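Ticket 3431 -- Trusel label printer, blank labels
Opened by: Mylene Pangilinan, Sison Crafts
Status: solved!

Fresh roll of 100 labels for our fabric hydrangeas, and the first 5 came out completely blank. Tried a restart, then a new cable, no change. Then I flipped the roll over -- it was in upside down -- and the next 3 printed beautifully, lovely crisp edges! So pleased.
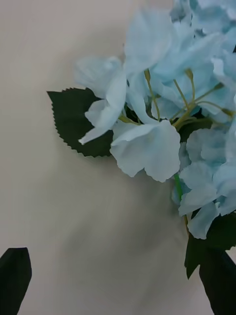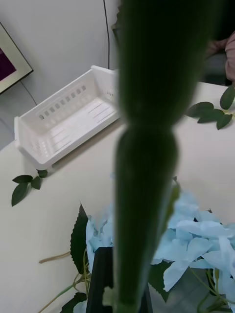
Dexter Abella: Great find, Mylene! Do run the paper sizing once more before you print the rest, as it resets after a restart.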